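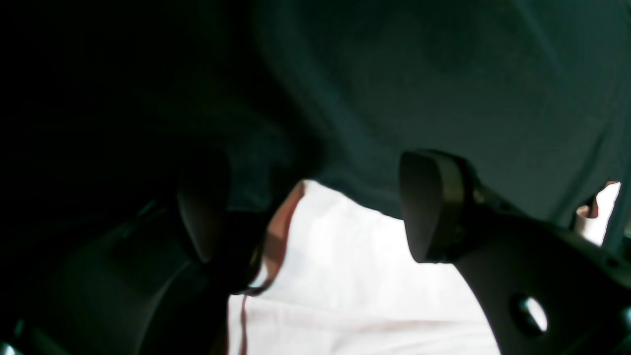

Green fabric hanging over a bright work surface.

Surdu Short Fiction Index: data card

Version 3, October release

Summary

Surdu is a catalogue of 367 linked story collections and themed anthologies, mostly horror, ghost stories and weird fiction. It records how the stories in a book relate to each other: shared characters, shared settings, framing narratives, running order. It contains no story text.

Maintainers

Kamala Kamath (schema, releases)
Gopinath Pillai (author records)
Keerthana Kurian (annotation guide)

Contents

books.csv: one row per book. Title, editor or author, publisher, page count, language of first publication.
stories.csv: around 3000 rows, one per story. Running order is the order in the first edition. Forewords and afterwords are excluded unless they are fiction.
links.csv: one row per pair of stories. The link_type column takes character, place, object, frame or event.

All files are UTF-8, comma separated, with a header row. Dates are years only. Empty cells mean unknown; "none" means checked and absent.

Annotation

Each book was read in full by one annotator. A subset of 68 books was read again by Jayanthi Thampi without sight of the first set of links. Disagreements were mostly over place, where a town is described but unnamed. The guide now requires a proper name or two matching landmarks.

A recurring surname is not enough for a character link. See the guide, section 4, for the Clesier stories, where three families share one.

Known problems

Reprints under a changed title are listed twice in a few cases. Use work_id to merge them.
Translated collections are under-represented.
The colour of the cover was dropped as a field in version 2. Old scripts that read cover_colour will fail.
Story lengths over 1000 words are rounded to the nearest hundred.

Licence

Free for non-commercial use with attribution. For other uses, write to the maintainers. Corrections should include the book's work_id and a page reference to the first edition.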